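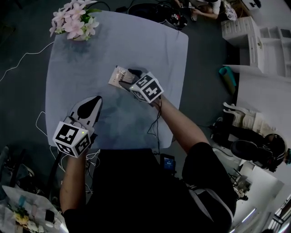
A small square table with a pale lavender-blue cloth, artificial flowers and a paper packet.

Tablecloth (small table)

A small tablecloth is a piece of fabric used to cover a square or round table for one to four persons. It protects the surface from scratches and stains, and it gives the table a color which the furniture itself may not have. In catalogs it is often listed apart from the dining tablecloth, which is longer and usually heavier.

Size and drop

The part of the cloth that hangs below the edge of the table is called the drop. For a small table in a living room or a workroom the drop is commonly short, so that a person can sit or stand close without pulling the fabric. The maker Durkis sells its square cloths in 2 sizes, and the larger one measures 200 cm on each side. A cloth of this size is normally folded double on a small table.

Color

Pale colors such as lavender, light blue and cream are popular for rooms with white furniture. Small objects with dark print, for example paper packets, are easy to find on them. The disadvantage is that tea and ink remain visible after washing if they are not treated soon.

Decoration

Artificial flowers are a usual decoration. They are placed at the far edge or in a corner, and the middle stays free for work or for eating. Pink and white blossoms with green leaves are a common combination. In the town of Busta the cloths are changed in May, and the flowers are changed together with them.

Care

Cotton cloths are washed at the temperature given on the label and ironed while they are still a little damp. Montecinos, a producer of coated cloths, advises to wipe them only and to store them rolled. Folds in a coated cloth may become permanent.

See also

Table runner
Place mat
Artificial flower
Jestar (textile pattern)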